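FICTION | SHORT READS

The Merger

The Governor of Stedora wanted 14 departments turned into seven by January, and he wanted Annelies Hoekstra to say it would save money.

"It moves money," she said. "I can't find where it saves any."

Jasper Dekker, who wrote the speeches, had already written this one. He slid it over. Roads would go in with Schools. Water would go in with Culture. The people of Vivska would have one door to knock on.

"There's one door now," Annelies said. "It's locked at four."

"Then we'll say a better door."

She read the staffing page again. 1,505 employees before the merger, 1,505 after, plus eight new directors to manage the change. She had seen two of these reforms already. The first had made 14 departments out of nine, for efficiency.
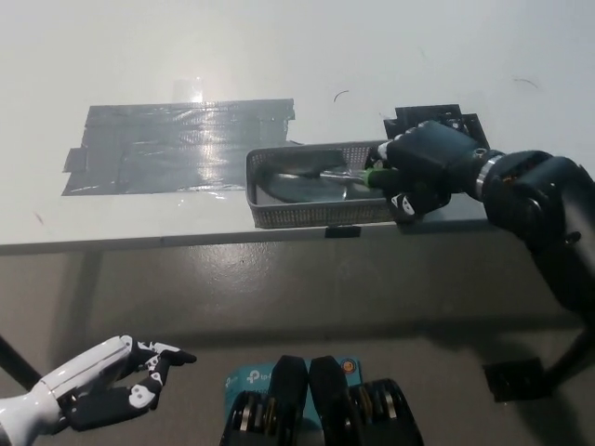
Kirken Street, 7 p.m.

The man from Water was still at his desk when she came down. Martens had been told he was Culture now. He had a new badge and the same phone.

"Do I still do pipes?" he asked.

"Who else would?"

"They said someone would call."

She thought about the Governor's line, the one Jasper was proudest of – every coin we save is a coin for you. She tried to picture the coin. She got as far as the new signs, which had been ordered in two languages and paid for out of the pipe budget.

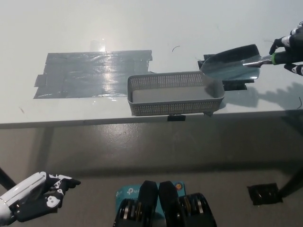

The table and basket, with the tape at left.

Upstairs, Jasper was practicing the applause breaks.

"Did you sign it?" he called.

"I signed that I'd read it," she said, and went to find her coat.

Filed under: Fiction, Politics

We use cookies to improve your reading experience. By continuing to browse, you accept our cookie policy.

Recent stories
The Deputy's Umbrella
A Quorum of Crows
Recount at Stedora
Minutes of the Last Meeting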